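4.3 Signing Out of a Shared Connection

Grurkoden account pages may recognize a device by its mobile connection. Complete these steps before lending a device or sharing its hotspot.

1. Open Settings and select Account Access.
2. Turn off Automatic Sign-In.
3. Select End All Sessions. Enter the four-digit code when prompted.
4. Close every browser window and wait 50 seconds.
5. Reopen the account page. The sign-in form should appear.

Note: Error 225 means that a session is still open. Repeat step 3.

Caution: Do not enter payment details if another customer's name is displayed. Close the page and report code 3304 to Support.

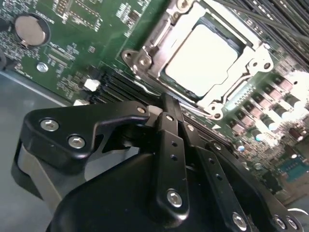 Ileana Radu: Step 4 did not work for me until I had turned off the hotspot as well. Could that be added before step 3?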